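工单标题:广播结束后座椅屏幕不能续播,影片从头开始
产品:Ama 座椅娱乐系统
客户:Astcombe 客舱系统工程
提交人:Anitha Achari
处理方:Uletti 机载软件支持组
严重程度:中(不影响安全演示和广播本身)
状态:已定位,临时措施已生效,正式修复待装机
受影响软件:6月发布的前端服务器软件包及其配套座椅端程序

问题描述(客户原文)

乘客观看影片时,机组做客舱广播,屏幕按设计暂停并显示广播提示页。广播结束后,多数座椅能回到暂停的位置继续播放,少数座椅回到影片开头。乘客需要自己拖动进度条找回原来的位置。长片拖动不便,投诉集中在这里。

问题不是每次广播都有。同一航段内可能前几次广播正常,后一次出问题,出问题的座椅也不固定。更换座椅显示器无效,已换下的显示器送车间测试全部合格。重启单个座椅后,该座椅当时恢复正常,后续航段仍可能再现。

机组反映后舱的广播比前舱的广播更容易触发。该说法来自客舱记录本,未做过核实。

安全演示视频播放正常。下机前的到达信息页正常。音乐和游戏无人报告异常,但音乐本身不保存播放位置,所以不能作为排除依据。

影响范围(客户填写)

装有新软件包的飞机均有报告。尚未升级的飞机没有同类报告。点播影片和点播剧集都受影响。循环播放频道没有续播概念,不受影响。

客户已自行完成的操作

整机娱乐系统断电重启,无改善。
重新装载当月内容包,装载校验通过,无改善。
更换故障座椅的显示器,无改善。
更换前端服务器,故障跟随飞机,没有跟随拆下的服务器。
检查座椅配置文件与构型清单,一致。

处理记录

记录一,Uletti 支持组

已收到。请提供以下材料:前端服务器的完整日志包(维护页面选择“导出全部”,不要选“导出摘要”,摘要不包含会话管理器的记录);至少一台故障座椅的本地日志;故障航段的机组广播大致时段;该机广播控制手柄的件号和改装状态。

说明一点:座椅日志是环形缓冲,落地后如果先断电再导出,会话部分会丢失。请在飞机断电前导出。

记录二,Anitha Achari

服务器日志包已上传。座椅日志只拿到空文件,航后勤务已经断电,下一次在断电前导出。

手柄件号待查。这架飞机做过客舱通话系统改装,前舱沿用原厂手柄,后舱换成 Iyer 的手柄。改装文件由另一个部门保管,已申请调阅。

记录三,Uletti 支持组

服务器日志初步检查结果如下。

广播键控信号输入正常,会话管理器每次都收到“广播开始”事件,并向全部座椅发送暂停命令。座椅全部应答,没有超时。

“广播结束”事件存在异常。正常情况下一次广播对应一个开始事件和一个结束事件。日志中有若干次广播在结束事件之后,很快又出现一对开始和结束事件,间隔很短,不可能是机组的真实操作。

下面是从日志中摘出的一段,时间戳已去掉,只保留顺序:

PA_KEYLINE 有效
会话管理器:广播开始,保存书签,下发暂停
座椅应答:全部
PA_KEYLINE 无效
会话管理器:广播结束,下发恢复
PA_KEYLINE 有效
会话管理器:广播开始,保存书签,下发暂停
PA_KEYLINE 无效
会话管理器:广播结束,下发恢复
座椅应答:部分座椅报告“书签为零”

第二对事件是多余的。座椅刚收到恢复命令,播放器正在重新打开媒体流,此时又被要求保存书签。播放器在媒体流未就绪时返回的当前位置是零。会话管理器把零当作有效位置写入,覆盖了前一次保存的正确位置。

为什么只有部分座椅受影响,目前的推断是各座椅重新打开媒体流的快慢不同。已经就绪的座椅返回正确位置,没有就绪的返回零。这与客户描述的“座椅不固定”一致。需要座椅日志确认。

记录四,Anitha Achari

推断合理,但旧软件包在同样的飞机、同样的手柄上没有出过问题。请解释差异。手柄改装早于软件升级。

记录五,Uletti 支持组

正在比对两个软件包的会话管理器代码。已知差异有两项:

第一项,书签保存位置由座椅本地改为服务器集中保存。目的是让乘客换座后能带走播放进度。旧软件包由座椅自己保存书签,播放器未就绪时座椅端直接忽略保存请求,因此零值不会写入。

第二项,键控信号的去抖时间由硬编码改为配置项。配置项默认值是 333 毫秒。旧软件包的硬编码值正在查,原始设计文档里没有写,需要看代码。

两项都可能与故障有关,暂不下结论。

记录六,Uletti 支持组

旧软件包的去抖方式已确认。旧代码没有独立的去抖时间,它在每次结束事件之后固定等待 2,000 毫秒才下发恢复命令,等待期间键控信号再次有效则取消恢复。效果上等同于一个很长的去抖窗口。新代码取消了这段等待,目的是让影片恢复得更快,只保留了输入端的去抖。

代码合并时的评审意见提到过“等待时间过长影响体验”,没有提到它同时在过滤抖动。

记录七,Anitha Achari

座椅日志已上传,这次在断电前导出,故障座椅和同排正常座椅各有一份。故障座椅在第二次暂停命令到达时,播放器状态为“缓冲中”,返回位置为零。正常座椅状态为“播放”,返回位置正确。与记录三的推断一致。

手柄件号也已查到,已填入工单的构型栏。后舱手柄为 Iyer 产品,叉簧式挂钩开关。前舱手柄是按键式。

请问能否从日志直接看出抖动来自哪一个手柄。

记录八,Uletti 支持组

不能。两个手柄的键控信号在客舱通话系统内合并成一路离散信号,再送到前端服务器。服务器只看到合并后的结果。

需要在飞机上用示波器或离散量记录仪分别测量。测点建议如下:通话系统控制盒输出端,即送往前端服务器的那一根;如果接近条件允许,加测后舱手柄的挂钩开关。两个测点共用一个地线参考。触发方式选下降沿或上升沿取决于离散量极性,这架飞机是“接地为有效”,广播结束对应上升沿,请用上升沿触发。

测量时请模拟机组的真实动作,即讲完后直接把手柄挂回,不要先松开发话键再慢慢挂。慢动作可能测不出抖动。

记录九,Anitha Achari

测量已安排在过夜检查时进行。补充一个问题:新软件包的服务器维护页面能否直接显示键控离散量的实时状态,这样可以少拆一块面板。

记录十,Uletti 支持组

可以显示,但页面刷新太慢,看不到抖动。仅能用来确认接线是否正确。请按示波器方案执行。

记录十一,Anitha Achari

测量完成,波形已上传。结果如下。

前舱手柄:广播结束时波形干净,一次跳变,没有回跳。重复操作结果相同。

后舱手柄:讲完后直接挂回时,信号先变为无效,随后再次有效,然后才稳定为无效。从首次无效到再次有效,间隔最长测得 400 毫秒。动作轻时没有回跳。

机组广播时一般先松开发话键,键控变为无效,接着把手柄挂回,挂钩开关动作时又短暂接通。因此所谓抖动有一部分是触点本身的弹跳,主要部分是松键和挂回两个动作之间产生的二次接通。

这条也能解释机组说的后舱更容易触发。

记录十二,Uletti 支持组

感谢测量。结论可以成立:

间隔超过了去抖配置值,输入端滤波无法吸收,第二次有效被当作新的广播。旧软件包的固定等待时间长于该间隔,因此不触发。

关于手柄本身是否合格,Uletti 没有 Iyer 产品的验收标准,不作判断。请客户与手柄供应商另行确认。无论手柄结论如何,会话管理器不应接受零书签覆盖已有书签,这一条按软件缺陷登记。

内部缺陷已建立,与本工单关联。

记录十三,Anitha Achari

同意登记为软件缺陷。手柄部分已另开供应商问询,不在本工单中跟踪。

需要一个不改软件的临时措施。去抖值既然已经是配置项,能否由我们直接改。

记录十四,Uletti 支持组

可以。建议改为 2,000 毫秒,与旧软件包的实际效果接近。修改方法:

进入服务器维护页面,选择“系统配置”,再选“离散输入”。
找到 PA_KEYLINE 一行,把“释放去抖”改为建议值。不要改动同一行的“触发去抖”,该值影响广播开始时的暂停速度。
保存后页面提示需要重启会话管理器,选择“仅重启服务”,不需要整机断电。
重启后导出一次配置,与修改前的配置做比对,确认只有一处差异。

注意事项:释放去抖加长后,广播结束到影片恢复之间会多出一段等待,广播提示页在此期间保持显示。乘客会看到提示页停留得比现在久。另外,装载新的构型文件会覆盖手工修改的值,内容包装载不会。

记录十五,Anitha Achari

在一架飞机上试改,地面测试步骤和结果如下。

测试用座椅选在后舱同一排,共 4 个座位,两个放长片,一个放剧集,一个放循环频道作对照。影片播放一段后由后舱手柄广播,讲完快速挂回。

修改前:长片中有一个座椅回到开头,剧集座椅正常,循环频道正常。重复操作后剧集座椅也出现过一次。

修改后:同样动作重复多次,没有座椅回到开头。日志中每次广播只有一对开始和结束事件。

前舱手柄同样测试,修改前后均正常,仅恢复时间变长。

附带观察:修改后如果机组在结束广播后很快又拿起手柄继续讲,系统按同一次广播处理,座椅不恢复也不再次暂停。客舱部门认为这样更好。

附件清单(与测试记录一并上传)

前端服务器日志包,修改前
前端服务器日志包,修改后
座椅日志,故障座椅与同排正常座椅
后舱手柄波形
前舱手柄波形
图片附件一份 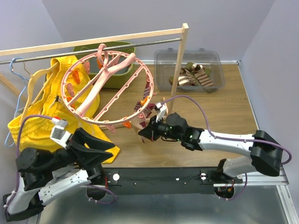 图片附件:木质横杆、金属挂杆、衣架与粉色圆形夹子晾架

记录十六,Uletti 支持组

附件已收齐,日志和波形均能打开。修改后的日志包复核无误,事件成对,书签无零值。

临时措施可以推广到机队。请按记录十四的步骤逐机执行,并把每架飞机修改后的配置导出文件存档。不建议通过构型文件批量下发,原因是当前构型文件模板中该字段为只读,强行写入会导致校验失败,服务器退回出厂配置。

记录十七,Anitha Achari

机队修改完成。其中一架飞机的维护页面看不到 PA_KEYLINE 这一行,离散输入列表为空。请指导。

记录十八,Uletti 支持组

列表为空通常是登录级别不够。“航线”级别只能看状态,“车间”级别才能看配置。请确认登录时插入的维护钥匙类型。如果确认是车间级别仍为空,请导出配置文件发来。

记录十九,Anitha Achari

确认是钥匙类型问题,换钥匙后可见,已修改并存档。维护页面在权限不足时显示空列表,没有任何提示,建议改进。

记录二十,Uletti 支持组

建议已转产品组,另行编号,不阻塞本工单。

正式修复的内容如下:

会话管理器收到书签为零且播放器状态为“缓冲中”的应答时,保留原有书签,并在日志中写一条警告。
如果乘客确实从头开始观看,播放器状态为“播放”,零值照常写入。
广播结束后、座椅尚未确认恢复播放之前再次收到广播开始事件时,不再重复保存书签,只下发暂停。
释放去抖的出厂默认值调高,与临时措施一致。
构型文件模板放开该字段的写权限。

请客户确认第三条。该条会改变连续广播时的日志格式,如果 Astcombe 有自动解析日志的工具,需要同步调整。

记录二十一,Anitha Achari

第三条可以接受。我们的解析工具以“保存书签”作为广播计数依据,改动后会少计。已通知工具维护人员改用“广播开始”计数。希望发行说明中写明这一点。

另外请确认换座功能是否受影响。乘客在广播期间换座,书签应跟随乘客转到新座椅。这一项在我们的验收清单里。

记录二十二,Uletti 支持组

实验室台架已测。广播期间发起换座,旧座椅的书签在广播开始时已保存,新座椅在广播结束后从该位置恢复,结果正确。广播结束后、恢复确认前发起换座,书签同样保留。发行说明会写明日志变化。

仍有一个已知限制:换座请求如果恰好在座椅重启过程中发出,会提示稍后重试。该限制在旧版本也存在,本次不处理。

记录二十三,Anitha Achari

实验室测试报告已审阅,有两处意见。

台架上的键控信号由信号发生器产生,间隔固定。请增加一组随机间隔的用例,覆盖我们测得的最长间隔,并留出余量。
报告中“座椅恢复成功”的判据写的是“屏幕有画面”,从头播放也满足该判据,原故障在此判据下会被判为通过。请改为核对恢复位置与暂停位置的差值。

记录二十四,Uletti 支持组

两处意见均接受。随机间隔用例已补充,判据已改,全部用例重跑通过。用旧的故障版本跑同一组用例,能够复现原故障,说明新判据有效。

修订后的报告已上传,替换原报告。

记录二十五,Anitha Achari

报告无进一步意见。首架装机定于12月14日,随过夜检查执行。装机前请勿关闭工单。

装机工卡中请包含以下检查项:装载完成后读取释放去抖值,确认与出厂新默认值一致;用前舱和后舱手柄各做一次广播,核对续播位置;导出日志,确认没有零书签写入;恢复被手工修改过的配置存档记录,注明由软件默认值取代。

记录二十六,Uletti 支持组

工卡草稿已上传,检查项全部纳入。工单状态改为“待装机”,下一步由客户更新。

当前遗留事项

手柄供应商答复:客户跟踪,另案。
维护页面权限提示:产品组跟踪,另案。
首架装机结果:客户更新本工单。
临时措施:装机前继续有效,期间如更换前端服务器,需对新装服务器重新修改释放去抖值。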